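Partages : 68 - Commentaires : 6

Notes pour l'intervention « Plier avec deux bras de plus »
Grisomport, lundi 1er avril 2019

(Commencer sans attendre que tout le monde soit assis. Demander qui a déjà plié des chemises huit heures de suite. Laisser les mains levées un moment.)

Bonjour à toutes et à tous ! Je travaille à la blanchisserie Pillholm, côté pliage, et je suis ravie de vous parler de ce qui se passe chez nous depuis le mois d'août. Je ne suis pas roboticienne - j'ai appris le vocabulaire sur le tas, alors reprenez-moi si je dis « coude » là où il faut dire autre chose.

Situer l'atelier : 250 personnes sur le site, du linge de travail et d'hôtel, des équipes qui tournent. Le pliage est le poste que tout le monde connaît, parce que tout le monde y est passé. Les épaules aussi s'en souviennent.

Puis arrive la cellule Jang, sur la ligne Skedavska. Deux bras, une table, et nous autour. Le premier jour on a tous regardé comme devant un aquarium ! Insister là-dessus : une serviette, c'est facile à expliquer à une machine. Une chemise, c'est mou, ça a des manches, ça ne retombe jamais deux fois pareil.

(Diapo. Se taire quelques secondes.) 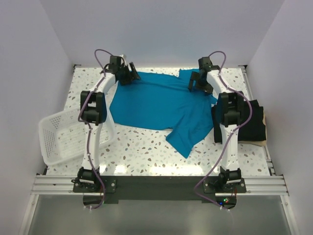 Photo : atelier Pillholm, Grisomport

Regardez la manche qui pointe vers l'avant de la table, et les plis qui se forment autour. Moi, à la main, je la rabats sans y penser. Pour régler la cellule, il a fallu que j'y pense : où je pince, dans quel ordre, à quel moment je lisse. J'ai découvert mon propre métier à quarante-trois ans, et j'ai adoré ça.

Ce qui change pour nous, concrètement :
- on trie davantage en amont, et le tri est devenu un vrai poste, avec sa formation ;
- on reprend à la main les pièces délicates, les cols surtout ;
- deux collègues du pliage font maintenant les réglages, avec la prime qui va avec (le dire, ça compte) ;
- on se parle moins qu'avant autour de la table. Ça me manque, et on l'a remonté.

Chiffres, si on me les demande : 300 pièces par poste au démarrage, 600 aujourd'hui. La cadence des personnes, elle, n'a pas été relevée. C'était écrit dans l'accord avant l'installation - conseil à ceux qui négocient en ce moment, faites-le écrire tôt.

(Si le temps presse, sauter le passage sur les horaires.)

Horaires : l'équipe de nuit est passée au volontariat. Certains y tenaient, d'autres ont retrouvé leurs soirées.

Questions de la salle. Celle des licenciements viendra en premier : il n'y en a pas eu, mais trois départs en retraite n'ont pas été remplacés au pliage, et il faut le dire aussi. Garder un moment pour ceux qui veulent venir parler des cols !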